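Moving the studio, part whatever

2/19/21

Ok quick one, I have boxes to tape. We signed for the Skotel place. Finally!! Over 3 months of looking and we got the one I'd already given up on. Keys are on my desk right now next to a cold coffee.

Good stuff first. Rent is less than Brekance wanted for half the space and no windows to speak of. Parking out back. Freight elevator that works, or worked both times I rode it anyway. The floor will take the big cutting table, which was my main worry, that thing took four of us to get up the stairs at the old place and I am not doing that again.

Bad stuff. The sink is tiny. Heat is included but I kept my coat on the whole first visit. And I still have to pack the fabric, 100 bolts of it, and every one needs a label or I'll be hunting for the gray linen until July.

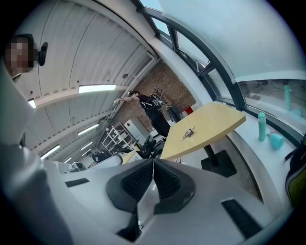
Shelving is what I'm stuck on. I had a plan for tall units on every wall and I've torn it up twice now. The window side is out, I'm not putting anything in front of glass that tall, and there's that wide white sill running under it which I want for thread and plants and probably my lunch. So the shelves go down by the brick end. Do you drill into old brick or is that asking for trouble? Freestanding might be smarter. The ceiling lights are those long fluorescent strips, six that I can see, fine for cutting but terible for matching colors, so I'll want the daylight for that and a couple of lamps for winter.

Budget for shelves and lamps and the van is 4,000 total. Van quote came in at 946, ouch, but they bring the blankets and straps. The Virkuvia shelves are nice and too much money. Rana has a plainer one, no backs, adjustable. Leaning that way. If you've had either let me know how they hold up with real weight on them.

Orders are paused untill the machines are set up again, anything already paid for ships before we go. Back to the tape gun. More when I find the scissors, pretty sure I packed them.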